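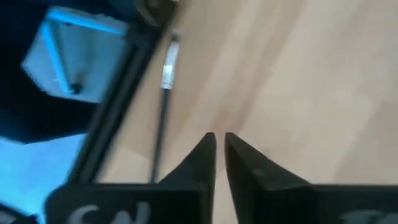

Gripper fingers, bench 2.

June, entry 801. Perfusion training laboratory, Zukthorpe.

Morning session, 8:40. The training circuit was primed with saline and run for the first time with the replacement oxygenator from Leiva. Pump speed was brought up in steps to 3358 rpm and held there. Flow was steady. The inlet pressure reading drifted slightly at the start and settled after the line was flushed again at the upper port.

The speed was then raised to 3500 rpm, the limit given in the course protocol. Line chatter was heard on the drainage side within a minute. The clamp on the simulated patient reservoir had been left partly closed; once it was opened the chatter stopped. Trainees should meet this fault in the second scenario, so the clamp position is to be marked with tape and added to the instructor sheet.

Air alarm: tested with a small bubble at the lower connector. The alarm sounded and the pump stopped as set. On the second test the alarm was late. The sensor was removed, cleaned and seated again, and the delay did not return. The sensor remains on the watch list until the Trivodari course is over.

The Vornow console still shows the wrong time after each restart. The supplier has been informed – no reply as yet. Session times are to be written by hand until this is corrected.

Outstanding: two spare connectors, a fresh supply of tubing clamps, and the revised checklist for circuit change. The old checklist should be taken out of the binder.

Circuit drained and rinsed at 15:20. Power off at the wall.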